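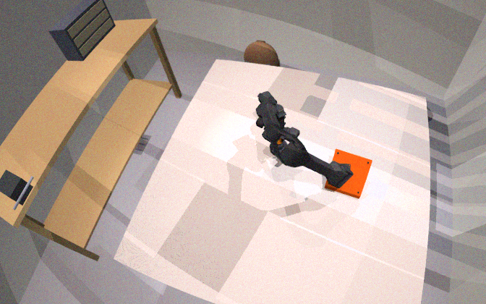

仿真里的单臂工位：黑色机械臂装在橙色底板上，左边是两层的木工作台。

上周三把这个工位的仿真模型从头对了一遍，记录一下步骤，下次换底板的时候还要用。

工位内部代号 Julto，实机在隔壁房间，仿真这边只负责验证轨迹和碰撞。问题的起因是实机的底板换过一次，新板是 Berrada 加工的，厚度和孔位都跟旧板不同，而模型里用的还是旧尺寸。结果仿真里能走通的轨迹，到实机上末端总是偏低 4 mm，方向固定，与速度无关。方向固定的误差一般不用怀疑控制器，先查坐标系。

第一步，核对底板。橙色板单独作为一个刚体，原点放在板的上表面中心，不要放在几何中心。旧模型的原点在几何中心，板厚一改，基座高度就跟着错半个板厚，这次的误差有一部分就是这么来的。板在桌面上带一个小的偏转角，这个角度按实测值填，不要为了好看归零。角上的螺丝孔只保留视觉网格，碰撞网格里删掉，否则接触求解会在孔边产生多余的接触点。

第二步，基座与底板的连接。以前用的是固定约束，刚度给得偏软，机械臂伸到远端时基座会有可见的下沉。改成把基座直接焊接到底板上，底板再焊接到桌面，整条链没有可动环节。桌面设为静态。

第三步，关节零位。实机上的零位用 Etum 的校准块做，仿真里没有校准块，只能读编码器偏置再写回模型文件。这里有一个坑：偏置文件里的单位是度，模型文件里是弧度，导入脚本默认不转换。Latifa Zerouali 去年写的转换脚本能用，但它按关节名匹配，夹爪关节改过名以后会被静默跳过。跑完之后务必看一眼日志里的关节数。

第四步，碰撞网格。连杆用凸包，夹爪不能用凸包，两指之间会被填实，什么都夹不住。夹爪按指拆开，每指单独做凸分解。工作台和柜子用长方体近似，机械臂碰不到那边，没有必要做细。

第五步，求解器。步长取 1/200 秒，控制频率不变。再大的话夹爪闭合时会抖，再小则一次回归测试要跑太久。迭代次数设为 44，这个数没有什么理论依据，是往下试到开始穿透之后再往回加的。

第六步，光照。这一项只影响相机那一路。目前桌面偏亮，夹爪左侧有一块接近过曝的高光，机械臂自身的阴影也落在底板附近，用颜色阈值分割底板时边缘会不稳。主光强度先降 30%，阴影保留，实机房间里本来就有阴影，关掉反而对不上。

改完以后跑了一遍回归，空载轨迹的末端偏差回到允许范围内。带载的还没有测，Narnent 那边的负载参数表七月才给，质心位置目前是估的，所以带载结果暂时不要引用。

另外有两点尚未处理：一是底板网格的倒角在渲染和碰撞两个版本里不一致，对轨迹没有影响，但做接触实验之前要统一；二是腕部线缆没有建模，实机在大角度回转时线缆会拉住末端，仿真里看不出来。现在的办法是把腕关节的软限位收窄，限位值写在工位配置文件里，没有写在模型里，改模型的人请注意不要重复设置。

模型文件和偏置文件已经一起提交，旧底板的版本留在单独的分支上。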